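Washing old pillowcases and printed cushion covers without wrecking the print?

Posted in Laundry & Fabric Care

Etik
Hi all, I hope this is the right board. My daughter is moving out of her dorm in May and has been sending boxes home ahead of her, and among the sweaters and the mystery chargers there are four cushion covers with big printed pictures on them, the bright character kind you pick up on vacation. She loves them dearly and has asked me to "freshen them up," which tells me they haven't seen the inside of a washer in a long while.

My trouble is that I ruined one of these years ago. I washed it warm with the towels and the picture came out cracked all over like an old sidewalk. I'd rather not repeat that. The tags are either cut off or faded to nothing, so I don't know what the fabric is. Can I put them in the machine at all, or is it hand washing only? And how do you get them dry without that musty smell? I have a front loader and a clothesline on the porch, if that helps.

Poon
cold wash, inside out, no dryer. thats it. ive done mine that way for 8 years and you can still see every color

Harkitz
Welcome, Etik! I have been down this road with three kids and more cushions than any sofa needs, so let me give you the long version.

First, try a spot on the back near the zipper. Dab it with a damp white rag and a drop of detergent and leave it ten minutes or so. If color comes off on the rag, wash that cover on its own, in the sink, in cold water. If the rag stays clean you can use the machine on gentle. Zip the cover closed, turn it inside out first so the print isn't rubbing against everything else, and put it in a mesh bag if you've got one. Use about half the soap you think you need – leftover soap is behind a lot of that stiff, stale feeling. I skip fabric softener altogether on anything printed.

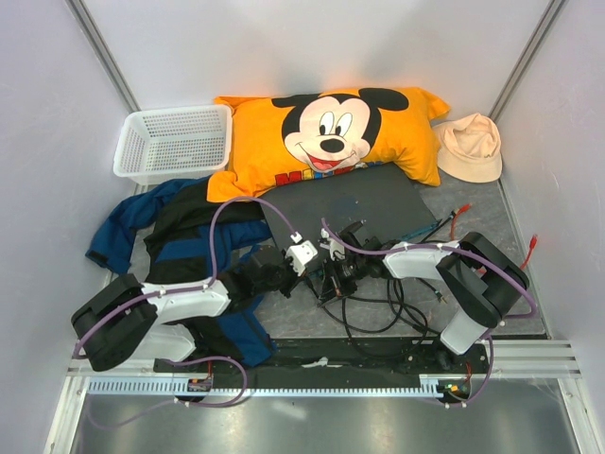
For drying, your porch line is perfect, only keep them in the shade, as strong sun will fade the brights faster than washing ever did. Hang them by the plain edge and leave the zipper open so air gets inside. Mine take most of a day in March and a few hours in summer. If you need to iron, do it from the back on low with a dish towel in between, and never put the iron on the picture itself!

One more thing, while the covers are off, have a sniff of the inserts. Half the time that's where the musty smell lives – I washed the covers at our old house over and over before I figured that out.

Wandico
Agree with Harkitz on everything except the mesh bag, I've never bothered. If one does crack there's no fixing it that I know of. I tried fabric paint once and it looked worse. Good luck with the other boxes.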